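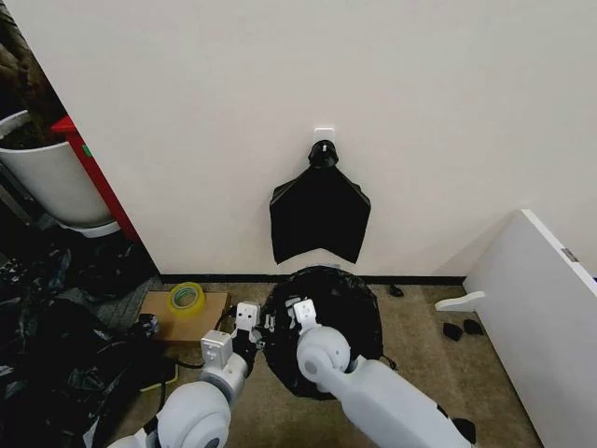 Two arms, one bin, and the spare bag waiting on its hook.

Trash Bags and Two Robot Arms: Tips From Our Shared Workshop
December 9, 2021

We have been building a two-armed helper at the Pelwood workshop since May, and of all the chores we've tried, changing the trash bag is my favorite. It sounds dull! But a bag is floppy, shiny, black on black, and never the same shape twice, so everything you get wrong in your build shows up right away. If you're putting together something similar at home, these are the things I wish I'd had taped to the wall when we started.

Hang the bag, don't lay it down
A bag on the floor is a puddle as far as the arm is concerned. Hang it from a stick-on hook by a knotted neck and it has a top, a bottom and a place to grab. We put ours straight over the bin, low on the wall, so the arms hardly have to travel. A plain wall helps a lot too - the black plastic stands out against off-white and the vision code (ours is called Grodden, long story) finds the outline with very little fuss.

Stick-on hooks want a clean wall. Wipe the spot with rubbing alcohol, let it dry, press hard, and leave it overnight before you hang anything. A robot pulls sideways far more than you'd think, and sideways is what peels a hook off.

Knots
Tie a loose overhand knot and leave a loop big enough to slip off the hook. Tight little knots look tidy and are a pain for everybody, fingers or grippers.

Two arms, two jobs
Our first plan had both grippers pinching the rim at once and pulling outward. Lots of torn bags. What works better for us is letting one side hold still while the other does the moving, then swapping. Write the moves out on paper first, as you would for a dance step, and walk through them with your own hands over a real bin. You'll be surprised how often your left hand does something clever without telling you.

Start slow. I ran everything at 50 percent speed until the whole routine was boring, and I'd do it that way again. Plastic forgives a slow tug.

Fingertips
Square fingers are great for boxes and only so-so for film. A bit of soft rubber glued to the inside faces makes a big difference. Check it every couple of weeks, though, as dust gets into the rubber and then it slides like soap. Warm water and dish soap bring it back.

Setting up the bin
A round bin is easier than a square one, since it doesn't matter how it's turned. Fold the liner well over the rim and smooth out the biggest wrinkles by hand before the first run of the day. If the bin scoots around on carpet, put something heavy in the bottom, under the liner. We used an old bag of sand.

Keep a heap of used bags
Don't throw out your practice bags! Crumpled ones are harder to handle than new ones, and that makes them good practice once the easy version works. Torn ones can go around paint cans or line a drip tray.

Tape and cables
Have a roll of packing tape within reach the whole time, for small rips and for anything that needs to stay put for just one afternoon. For cables, please take the extra 3 minutes and tape them down along the baseboard or run them behind the arms. I am preaching to myself on this one. A loose cable near a bin will find its way under a gripper sooner or later.

And put the stop button where you can reach it from the floor, because the floor is where you'll be sitting.

Next up
Getting the full bag out and tied. We've got the Tutero wrist parts on order for that, and the Baldursdóttir bench is free most evenings until they come. If you've found a knot that a two-finger gripper can tie, leave it in the comments - I'd love to try it.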